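食卓の配置を寸法で考える 樹脂食器メーカーMurentのズデニュカ・オンドレイカ氏に聞く

Murentは家庭と小規模な食堂に向けた食器を製造している。主力のOrkskaは平皿と鉢を重ねて使うことを前提にしたシリーズで、色柄付きの柄を持つカトラリーWelduと組み合わせて販売される。両シリーズの形状と配膳基準を担当するズデニュカ・オンドレイカ(Zdeňka Ondrejka)氏に、一人分の席をどう組み立てるかを聞いた。取材は10月、同社の試作室で行った。

オンドレイカ氏が最初に挙げたのは、皿の直径ではなく鉢の高台の径だった。「平皿に鉢を載せるとき、安定を決めるのは高台と皿の見込みの関係です。見込みとは皿の内側の平らな部分のことで、高台がそこに収まっていれば鉢は傾きません。リムの立ち上がりにかかると、スープを入れたときに液面が斜めになります」。Orkskaの平皿は見込みを広く取り、リムの幅を16ミリに抑えた。リムが狭いと持ち上げるときに指をかける場所が減るため、裏面に浅い段を設けて補っている。

鉢を皿の中心に置くべきかという点では、同氏の基準は緩い。「見込みの中であれば、片側に寄っていても構いません。寄せて空いた部分にはパンや果物の皮を置けます。中心に揃えると余白が輪になり、幅が足りずにどちらも載りません」。同社の配膳資料でも、中心合わせは来客用の一例にとどめ、日常の食事では寄せる配置を標準としている。

色については、皿と鉢を別の色にすることを勧める。同系色で重ねると、鉢の縁と皿の面の境が読みにくくなるという。「淡い鉢を濃いめの皿に載せると、縁の位置がすぐに分かります。視力の落ちた方の席では、この差が食べこぼしの量に出ます。当社の試用でも、同色の組み合わせは評価が下がりました」。ただし模様は入れない。柄の線を食べ物の残りと見間違えるという報告が、試用先から2件上がったためである。

カトラリーの柄にも同じ考えがある。Welduは先端が金属、柄が樹脂で、柄の色は種類ごとに選べる。「フォークとスプーンを同じ色で揃える家庭が多いのですが、私は分けるほうを取ります。引き出しの中で柄だけが見えている状態でも、色で取り出せるからです」。接合部は以前、金属の軸を樹脂に差し込んで接着していた。食器洗浄機の熱で緩むことが分かり、現在は軸に溝を切って樹脂を直接成形している。接着をやめたことで、継ぎ目の隙間も小さくなった。

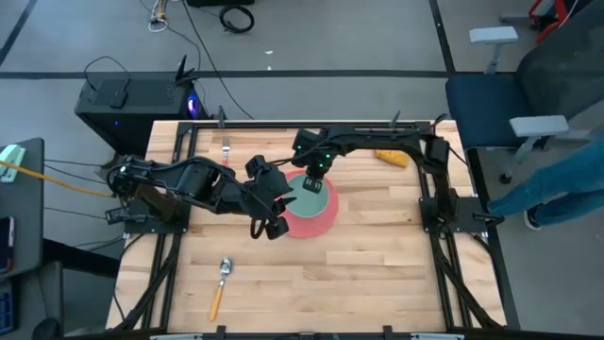
スプーンとフォークは、皿の左右どちらに置くのが正しいのか。

「一般的な洋式の配置では、フォークが左、スプーンとナイフが右です。ただし家庭の食卓では、使う人の利き手と料理に合わせて変えて差し支えありません。汁物だけの食事なら、利き手側にスプーンを1本置けば足ります」

配置を変える場合も、皿の縁からの間隔は守るべきだとオンドレイカ氏は付け加えた。柄が皿の縁に触れていると、皿を引いたときに一緒に動く。逆に離しすぎると隣の席の領域に入る。同社の資料では間隔を2センチとしている。幅の狭い卓でも、この値は最後まで削らないという。

卓の天板に話を移すと、説明はさらに細かくなった。試作室では集成材の天板を使っている。「木の天板は、布を敷かずに使うと食器の裏の出来がよく分かります。高台の研磨が甘いと、引いた跡が残ります」。樹脂食器は陶器より軽く、滑りやすい。そこでOrkskaの鉢では高台の接地面を細かく荒らし、皿の見込みにも艶を落とした仕上げを施した。艶を落としすぎると油が残るため、表面の粗さは9段階の見本を作り、洗浄後の拭き取りで比較して決めた。採用したのは滑らかな側から4番目の見本である。

食卓で使う布については、素材より畳み方を問題にする。「四つ折りで足ります。立体的に畳んだものは広げる手間が増え、置いている間に崩れます」。口を拭く布と卓を拭く布は色を分け、置き場所も固定する。卓用の布は食器から離れた奥側に置くのが同氏の標準で、手前に置くと袖が触れるという。濡れた布を木の天板に置いたままにすると輪染みの原因になるため、配膳の前に固く絞っておく。

片付けの順序も決まっている。まずカトラリーを外し、次に鉢を下ろし、最後に平皿を取る。「鉢を載せたまま皿ごと運ぶのが速いことは承知しています。中身が残っているときは勧めません。鉢の重さが片側にかかると、狭いリムでは手首で支えることになります」。空の鉢であれば、皿ごと運んでも問題はないとした。

収納では、皿と鉢を別々に積む。Orkskaの鉢は入れ子に積めるが、完全に密着しないよう内側に小さな段がある。水分が残った状態で密着すると抜けにくくなり、乾きも遅い。段の高さは試作を重ねた箇所で、高くすれば通気は良くなる一方、積んだときの全高が増え、家庭の吊り戸棚に入らなくなる。

今後の計画として、同氏は浅型の鉢Vuvdenの名を挙げた。麺類と煮込みの中間を想定した形で、Orkskaの平皿にそのまま載る高台径を持つ。「深さを減らすと口径が広がり、平皿の余白が消えます。現在は口径を詰めた型と、平皿側を大きくした型を並べて見ています」。発売時期は未定で、型の選定が済んだ後に色の検討へ進む。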